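The Tea Shelf, and Other Small Jars

Posted December 18, 2020

Welcome back, and thank you for all the kind notes about the button tins! I have been promising a page on jars for longer than I like to admit, and now that the evenings are dark and there is a good excuse to stay indoors, I have finally sat down to write it up. Pull up a chair, because I do go on a bit when it comes to jars.

Most of what lives on my shelves is glass, and most of it is old enough to have lost its shine. I grew up in a house where a jar was never thrown out, only promoted (jam first, then rice, then nails in the garage), and I suppose I have never shaken the habit. When we moved to Clalwood I brought two full boxes of them along, wrapped in dish towels, and my husband very sweetly said nothing at all.

The tall Rivico jars
Eight of these came from a yard sale over in Distside, all in one crate, and I carried them home on my lap. They hold flour, oats and the good brown sugar. The lids are stiff in cold weather, so I warm them in my hands for a minute before I try to turn them.

The little spice jars
They used to stand by the stove, where everything went stale, and now they have their own narrow ledge next to the window frame, out of the sun. I write the name on the bottom as well as the side, in pencil on a scrap of paper tape, so I can still tell the cumin from the coriander after a wash.

The Montes bottle
Not a jar, I know, but it sneaked in. It has a lovely heavy base and I use it for vinegar with a few sprigs of whatever is growing. Last February it was thyme, and it was so good on potatoes that I have made it the same way ever since.

Jars with loose lids
My friend Masaru Shimada taught me the trick with colored tape, and it has saved me no end of fiddling. You stand the jar up, set the lid on the way it sits best, and run one strip straight down the lid and another down the glass, so that the two pieces meet. After that you only have to match the stripes — no more turning the thing round and round, hoping it settles. Red is my favorite, as it shows up even on glass that has gone cloudy.
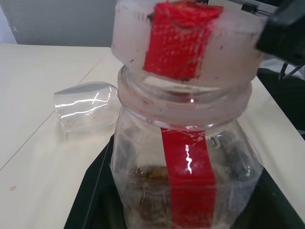 It also helps with old lids that were never a perfect fit to begin with, and I have more than three of those. Masaru keeps a roll of tape in his kitchen drawer beside the scissors, and I have started doing the same. Cut the strip a little longer than you need, smooth it down from the top with your thumb, and trim the end afterward.

On cleaning, since so many of you have asked: warm water, a spoonful of baking soda and a long soft brush will take care of most smudges. Some cloudiness is in the glass for good, and I have made my peace with that. Dry the jar upside down overnight on a towel before you put anything crumbly in it, dried leaves most of all, as they will clump at the bottom if there is any damp left.

Next time I will get to the cork stoppers, and to the question of labels, on which I have a great many opinions. If you have a jar you are fond of, do write and tell me what you keep in it!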